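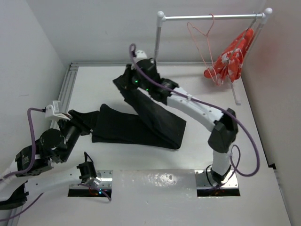
*Black fabric, mid-fold.*

I own 9 black T-shirts and I've quit folding them. My mother folded everything, dish rags included, and I kept it up for years out of plain fear. Then I moved to Estow, into an apartment with one drawer, and began stuffing.

The shirts look the same. Wrinkles fall out by lunch, or they don't, and my coworkers have yet to file a complaint. Naidoo, the store downtown, will sell you a folding board and 2 sizes of drawer divider. I bought the lot last April. The board makes a decent tray for toast.

I still fold sheets, badly, when company's coming.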